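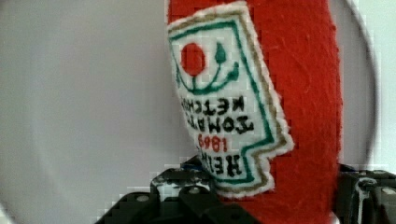 The robotics club has moved on from wooden blocks. Since the start of the term the Stoltovstead group has been working on soft objects, and the list of things the arm is expected to pick up now comes from the grocery aisle. Blocks have flat sides and don't change shape. Felt gives when the fingers close on it, and the harder they close, the more it gives. The ketchup bottle is the one most members practice with, and holding it upside down by the narrow end, with the wide base in the air, is the grip that causes the most argument. Kristóf Kerekes wants to grip by the body every time. Princess Rivera thinks the neck is better for anything that has to be set down in a bin, and she has been collecting runs to show it.

So far the club has logged 207 runs across all the objects. The goal is 400 before the regional meet in March. A run counts if the arm picks the object up, carries it to the other side of the table and lets go of it inside the marked area. Dropped objects are logged too, with a note on where the fingers were. Please fill in the note. A line that only says "dropped" doesn't help whoever is working on the settings next.

Joni Sjöberg has rewritten the script that closes the fingers. The old version closed to a fixed width, and we had to change the number by hand for each object. The new one slows down near the end and stops when the motor load goes up. It works well on the firmer pieces and still squeezes too far on the thin ones — the lettuce leaf in particular. If you have used it and have numbers to share, put them in the Vister folder with your initials.

The meet has two rounds. In the first, teams get a list of four objects a week ahead. In the second, the objects are handed over at the table and there are ten minutes to practice. We did poorly in the second round last year, so the January sessions will mostly be timed practice with things members bring from home. Soft toys are fine. Nothing with glass in it.

Bienvenido Salazar is taking names for the bus. The permission form has to be in before you can be put on the list. Sessions start again the first week of January in the same room, and new members can come to any of them without signing up first.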